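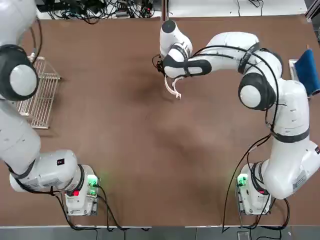

Dinesh Kandpal wants to know what happens to the budget when the second arm sits idle. Seema Negi, who signs off on equipment at Braddale, has heard the question before. "He's right to ask," she said. "The quote was for two arms. I still want to see the job that needs two."

The job on trial is pipe clamps, a large size and a small one. Gullent, the supplier, talks about payback. Negi talks about the 776 hours of setup in its plan.

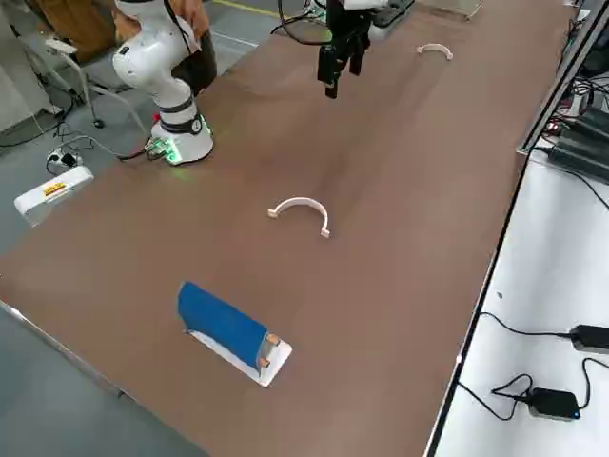

Clamps in two sizes on the work table.

"They priced the arms. Fixtures, cabling and floor space were on page 2, in small type," she said. A revised figure is due in September, and she doubts it will be lower.
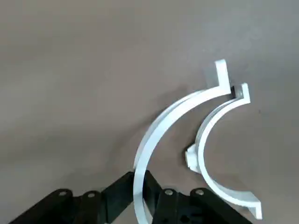 What she would buy

"One arm, on lease," Negi said. "Show me 2,571 clamps handled without somebody standing there. Then we can discuss the other."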